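Home News Reviews Robots Forum Subscribe

Tivik's kitchen practice pack is out of beta, and I've been playing with it

By Johanna Schwaiger

I've been waiting on this one since the winter, so forgive me if I gush a little. Tivik, the simulation add-on from the small team at Windard, came out of beta in April, and anybody with a paid seat can now download the full kitchen pack. I had it running on my home machine by 9 p.m. the same night (and was still up well past midnight, which I regretted).

If you missed the beta, the idea is simple enough. You get a set of simulated kitchens and a library of things to put in them, and your arm practices picking up and moving those things before you let it anywhere near your real dishes. The full pack has 3,894 objects. The beta stopped at 2,000, so that's a big jump, and a lot of the new stuff is the awkward kind I'd been asking for on the forum -- handles, knobs, lids, wire things you can snag a finger on.

It comes with 14 starter tasks. I haven't tried them all yet! I went straight for the dish rack group, mostly out of stubbornness, as racks gave me nothing but grief in the beta. My gripper used to sink straight through the wires as if they were fog. In the new version a finger that touches a wire stops at the wire, and the contact log tells you which one it hit. I can't tell you how happy that made me.

The gripper view is much better too. You can ride along just above the fingers and see what they're holding against whatever is behind it, and the shading has improved enough that I can judge the edge of a plate without switching to the side view every few seconds. The rooms themselves are still pretty bare, mind you. Plain walls, plain ceiling, not much to make it feel like anyone cooks there. I don't mind that for practice runs, but if you're hoping to train on real household clutter you'll be adding a lot of it by hand.

My one real gripe is loading time. The first start took long enough for me to make a sandwich and eat it, and switching kitchens isn't quick either. Windard says a patch is on the way -- no date yet. Here's the view I had with a red-capped knob in the fingers and the big turquoise plate standing in the rack behind it. 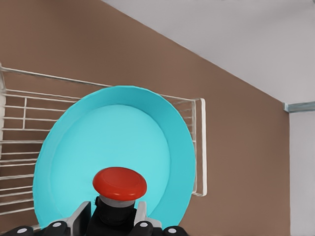
What it costs

The kitchen pack is free if you already have a paid Tivik seat. New users get 3,000 practice runs with the trial, and I'd use those up before deciding anything. I'm keeping my seat, and the drawer tasks are next on my list.

Related items

Verkton cuts the price of its tabletop arm
Five grippers for small kitchens, compared
Tivik beta: my first week with the cup tasks
Reader mail: do I need a second arm?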